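# 두루마리가 지나가는 길

단츠소프의 포장재 작업장 엔다우에 들어서면 먼저 종이 냄새가 납니다. 오래된 문방구 서랍을 열었을 때의 그 냄새에 갓 자른 마분지의 풋내가 조금 섞여 있다고 하면 비슷할까요. 저는 지난 9월에 처음 이곳을 찾았고, 그때 얻어 온 자투리 종이를 아직도 책갈피로 쓰고 있습니다.

엔다우가 다루는 것은 두루마리입니다. 식탁에 까는 종이, 그릇 사이에 끼우는 얇은 종이, 빵집 계산대 옆에 걸어 두고 북북 뜯어 쓰는 종이까지, 감을 수 있는 종이라면 웬만한 것은 여기서 감기고 싸여 나갑니다. 거래처인 그릇 가게 페이쇼투에는 한 번에 366개가 나가고, 명절을 앞두면 그 수가 659개까지 올라간다고 합니다. 작은 작업장치고는 꽤 숨찬 숫자지요.

그런데도 포장실은 뜻밖에 조용했습니다. 벽은 희고 벨트는 짙은 초록입니다. 흰 종이는 흰 바닥에 놓으면 찌그러진 데가 잘 안 보이는데, 초록 위에서는 가장자리가 또렷하게 살아나거든요. 재단사가 검은 천 위에 흰 실을 놓고 보는 것과 같은 이치라고 생각하니, 별것 아닌 벨트 색이 갑자기 살뜰해 보였습니다.
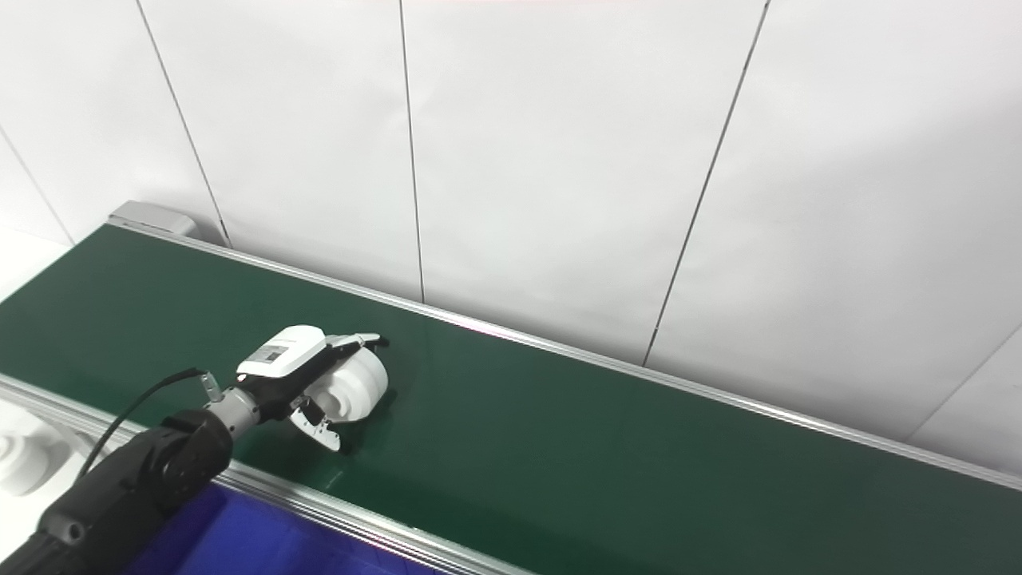

호나우두 아라우주는 두루마리는 눕혀 놓는 순간에 절반이 결정된다고 했다. 끝이 먼저 닿으면 모서리가 눌리고, 한번 눌린 모서리는 풀어 쓸 때마다 같은 자리에서 다시 나타난다는 것이다. 그러니 서두를 거면 다른 데서 서두르라고, 그는 장갑을 벗으며 덧붙였다.

그 말을 듣고 집에 돌아와 부엌 서랍을 열어 보니 과연 그랬습니다. 제가 쓰던 종이호일은 한쪽 귀퉁이가 납작하게 눌려 있었고, 한 바퀴 풀 때마다 똑같은 주름이 꼬박꼬박 따라 나왔습니다. 몇 해를 쓰면서도 원래 그런 물건인 줄만 알았으니 조금 억울하기도 했습니다.

엔다우의 포장은 단순합니다. 얇은 띠지를 한 바퀴 두르고, 상자 하나에 8개씩 눕혀 담고, 층 사이에 마분지를 2장 끼웁니다. 예전에는 세워서 담았다는데, 먼 길을 다녀온 상자를 열면 아래쪽이 우글우글해져 있어서 바꾸었답니다. 상자는 이웃한 테르네티에서 맞춰 오고, 뚜껑 안쪽에는 보관법이 짧게 적혀 있습니다. 볕이 드는 창가를 피할 것, 눕혀 둘 것, 위에 무거운 것을 올리지 말 것. 저는 이 짧은 글이 마음에 들어서 한참 들여다보았습니다. (수첩에도 베껴 왔습니다!)

집에서도 따라 해 볼 만합니다. 두루마리 종이는 깊은 서랍에 눕혀서 한 층으로만 두고, 자리가 모자라면 사이에 빳빳한 종이 한 장을 깔아 두 층까지 쌓으세요. 풀린 끝은 테이프 대신 헐거운 종이띠로 잡아 두면 뜯을 때 겉장이 상하지 않습니다. 이미 눌린 것은 너무 속상해하지 말고 신발 속을 채우거나 유리컵을 쌀 때 쓰면 됩니다. 제 종이호일도 귀퉁이 주름을 그대로 달고 아직 서랍 맨 앞에 누워 있습니다.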